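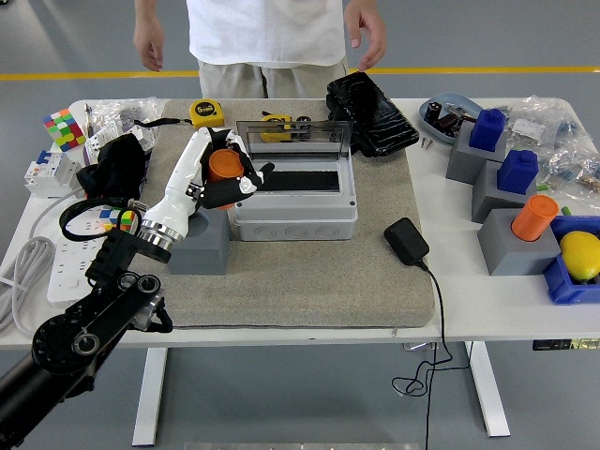

Jonalyn Javier
Student, Sports Data Project, group 3

Project report – do player awards follow goals?

Our question was simple. When a league gives out its player of the season award, do voters just pick the top scorer? We used the Plirari League, men's and women's, 8 seasons. Benjie Manalastas typed in the match records, 2,426 goals in all, and I did the voting tables.

Method. Ranked every player by goals, then by goals plus assists, then checked where the award winner landed. Ties shared a rank. Players with under 50 percent of minutes were dropped, wich Imre Kerekes (our advisor) said was fine as long as we wrote it down. So – written down.

Results. Top scorer won less often than we guessed. Midfielders from the champion team did well, Drusel especially. Goalkeepers almost never got votes. Adding assists made the match better in the women's league, not much change in the men's.

Problems. Two seasons have first-place votes only, no points. Frimpong changed its club name halfway through and we had it as two teams untill May. Fixed now, charts redone.

Still to do: defenders, cup games, and the Dorketti votes if Marites Layug can get us the old ballots.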